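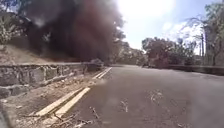
Trudine debris detector, one season in

Our road crew looks after 74 miles of hill road, most of it two-lane, with stone walls on the bank side and trees on both. For years the patrol worked like this: one person drove, one person looked out the window, and the one looking wrote down anything that needed a sweeper, a saw or a mason. In February we put the Trudine on both patrol trucks. It watches the pavement while the truck moves, marks what it finds on a map and builds the next day's work list. I supervise the crew and have used it or read its output every working day since. We paid for it out of the regular equipment budget.

Setup

The unit comes in one case with a mount, a power lead and a tablet. Our shop had the first truck done before lunch. The second took longer because the bracket that ships with the kit doesn't fit the older cab and we had to order another through Carrillo, the dealer. The software side is simple. You load your road list, set what you want reported and drive. It wants 25 mph or less for small debris, slower than we used to patrol, so a full loop now runs past the end of the old shift. We split it over two days.

What it finds

Rocks, limbs, potholes and blocked drains it gets nearly every time. Since February it has logged 733 items that we agreed were worth a stop. It also does well with edge lines that have faded, and we had never kept a proper record of those.

Small stuff is where it gets annoying. Twigs and leaf litter on the shoulder come up as debris unless you raise the size limit, and if you raise it too far you start missing stones that matter to a motorcycle. We settled on one limit for straights and another for bends. It took three weeks of fiddling. Low sun is the other weak point. Driving toward it in the late afternoon, the detector drops out and leaves a gap on the map. It does show you the gap, so you know to go back.

What changed for the crew

The second seat is the big one. Patrol is now one person per truck, and the people who used to ride along have gone to the sweeper and to wall repair. No jobs were cut. Two people liked patrol and didn't want to move, and I'd be leaving something out if I said they were happy about it. Driving alone for six hours is duller, and there is no one to flag traffic when you stop for a rock. We changed the rule in March so that a solo driver calls it in and waits for anything too big to kick off the road.

Bláthnaid Tierney has patrolled these roads longer than anyone else here. Her complaint is that the list tells her what is on the pavement and nothing about what is coming. She used to note a wall starting to lean or a bank getting loose, and there was no button for that. Trudine added a voice note in the last update and she uses it a lot. I read those first now.

The morning meeting is shorter. Arguments about which road goes first have mostly stopped, though some of the crew feel the tablet has taken over a decision that was theirs. We let them reorder the list and I would advise any other department to do the same.

Cost and support

We pay $2000 a year per truck after the hardware. We also had a demo of the Grasilent, which handled glare better but needed a data plan on every truck. Phone support from Trudine has been good.

Rating: 4 out of 5. I'd buy it again, with the right bracket.

Apr 28, 2024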